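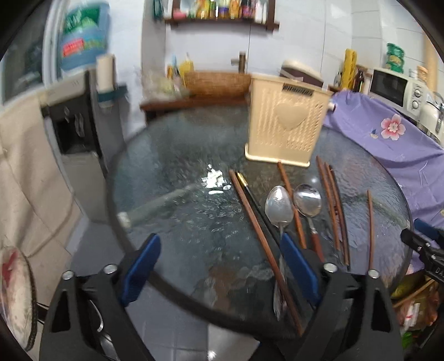 Palillos: el último oficio lento

Chiba, fuera de temporada. Llueve y el taller de Masanobu Ikeda huele a cedro y a té recalentado. Entro, me quito los zapatos, me equivoco de zapatillas. Ikeda ni levanta la vista. Está lijando.

Hace palillos. Solo palillos. Empezó con su tío, que hacía cajas, y se quedó con los restos de madera que nadie quería. De ahí salió todo lo demás – la clientela, los encargos de restaurantes, el dolor de muñeca.

Un par le lleva dos días. Cortar, secar, cepillar, lijar, volver a lijar. Luego la laca, capa tras capa, y esperar. Le pregunto si no se aburre. «En abril sí», contesta. En abril hay humedad y la laca no coge bien.

Llegué hasta él por Kurnitz, la tienda de menaje que trae sus palillos a Europa. Pocos pares, se agotan enseguida. El año pasado vendieron 554. Para Ikeda es una barbaridad; para Dadora, que fabrica en serie, una mañana floja.

Y sin embargo los de Dadora tampoco son malos, lo dice él mismo. Los usa en casa, van al lavavajillas, no pasa nada. Los suyos no: agua tibia, un paño y a guardar. Nunca en remojo, insiste, y me lo hace apuntar.

El largo importa mas de lo que parece. En Japón se acortan y acaban en punta fina, para el pescado y sus espinas. En China, largos y romos, para llegar al centro de la mesa. En Corea, metal, con cuchara al lado. Ikeda prefiere medir la mano del cliente: pulgar e índice en ángulo recto, de punta a punta, y la mitad más. Esa es la medida.

Antes de irme me enseña un encargo para Bullska, un comedor nuevo: 500 pares, sin laca. Ha dicho que sí y ya se arrepiente un poco. Pide que no ponga la fecha de entrega. Me despide en la puerta con la lija todavia en la mano y vuelve dentro.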